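The Well, the Pump and Me

We have been without a proper water supply since Tuesday, and I have become the sort of person who talks about pressure switches at dinner.

When we bought this place out past Rumach, the listing said "private well, excellent water." Both of those things were true. What the listing left out was that the pump was put in by a previous owner who believed that wire nuts were for the weak, and that the well cap was sitting under a flower bed. I found it with a garden fork.

The pump quit at six in the morning, while I had shampoo in my hair. I did what any homeowner does, which was to stand in the basement in a towel and flip the breaker on and off with great authority. Then I called Skosalix, the outfit whose sticker is on the tank. The number belongs to a nail salon now. The woman there was very nice about it and sounded like she'd had the call before.

Next came Salazar Well & Pump. They sent a man who looked down the hole, sucked his teeth, and quoted me 1,900 dollars for a new pump, with the wiring extra. I asked what the wiring would run. He said he'd have to see. I pointed out that he was looking at it.

So we are on jugs and borrowed hose water until the parts arrive. My wife has set rules. Dishes get done once a day. Nobody flushes for sport. I have been told that my shaving is a luxury.

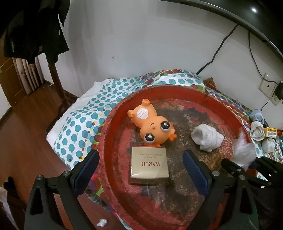 What I've spent so far

The pump itself is on order, a Plurker, two models up from the cheapest one, chosen after an evening of reading reviews by men who are angry at their pumps. On top of that I've paid 614 dollars for pipe, cable, a new pressure tank fitting and a torque arrestor. I couldn't have told you what a torque arrestor was a week ago. It looks like a rubber football that lost an argument.

I did think about hooking up to the town line. The town wants 2,000 dollars just to come out and dig at the road, and after that I'd be paying every month for water that tastes like a swimming pool. My neighbor has it and says you get used to it. He says that about most things, including his porch.

The dog, meanwhile, has gone back to drinking from the ditch and seems to prefer it.

Salazar is coming back when the pump gets here, assuming it ships when they say. I've moved the flower bed.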